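Slotted plastic baskets from Bikmont: a parts-sorting review

I have been sorting things into the wrong containers for most of my adult life. Shoe boxes, mixing bowls, the lids of other boxes. So when I finally bought a stack of the Bikmont slotted baskets in April, I expected to be mildly pleased and then forget about them. Instead I have been talking about plastic baskets at dinner, and my family has asked me to put it in writing so they can stop hearing it.

What I bought

I ordered mine through Grastora, in mixed colors. The whole lot came to 54 dollars with shipping, and they arrived nested in one box that was lighter than I thought it would be. You can also buy them one color at a time, and I would do that if you already know your system. I didn't have a system. I had a table full of stuff and a vague plan.

The colors

This is the part I love. They are real colors — you can tell the red from the orange across a room, and that was my main worry after looking at the little swatches on the website. The yellow is a good strong yellow. The green is bright enough that I now say "green basket" and everybody in the house knows where to go.

I tried labels first and gave up on them within a week (they peel off the slotted sides, and there isn't much flat surface to stick them to anyway). Color alone does the job. Small bottles go in yellow, cables in red, anything still in its wrapper and waiting to be dealt with goes in orange. The black one is for things I can't make a decision about. It fills up fastest.

The slots

I used to think slots were there to save plastic, and maybe they are, but they make these so much nicer to live with! Dust and crumbs fall through, so you lift the basket and wipe the table. You can peek through the side and get a fair idea of what's in there before you pull it out. And you can thread a zip tie through a couple of them to join two baskets, which I did for the pair that lives on my shelf.

The downside is small stuff. Anything the size of a pen cap will find a slot and go through it. I put a piece of cardboard in the bottom of one and that was the end of it, but if you sort screws or beads you want a solid tray.

Size and strength

Bottles lie down in them comfortably, and a bagged cable drops in without having to be folded over. I weighed down one basket with canned goods to see what would happen and the sides bowed a bit, then came back when I emptied it. I wouldn't carry a heavy load by the rim with one hand. For the kind of sorting I do, they feel plenty sturdy.

They also stay put pretty well on bare wood. On a glossy laminate counter mine slide around more than I'd like.

How I set them up

Baskets in a row, unsorted things in the open space, and then you just go. I keep the colors in the same order every time, with red next to yellow. My best run so far was 82 items in one evening, most of them still in plastic bags, and I was finished before I got bored. That has never happened with the shoe boxes.

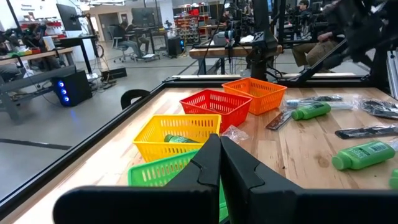
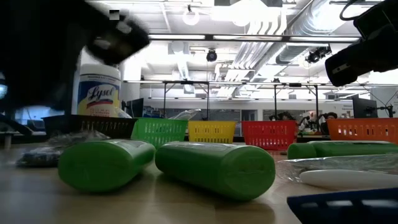
Green bottles and bagged odds and ends, with the baskets lined up on the wood.

Compared with the others

I had two Hustthorpe bins before these. They are deeper and the plastic is thicker, but they have solid sides and come in gray or a slightly different gray. Good for the garage. For a table they're too tall, and I was always leaning over to see the bottom.

Mamani makes a soft fabric basket that looks lovely on a shelf and flops over the moment you take things out of it. I kept one for scarves.

Small complaints

A couple of mine had a rough bit of plastic along the rim, which I took off with a nail file. They nest so tightly that you need to twist them to get them apart, especially the first time. And I wish there were matching lids, even flimsy ones, so I could stack full baskets in the closet.

Would I buy them again?

I already have. A second set is on its way, and I'm hoping for an extra yellow.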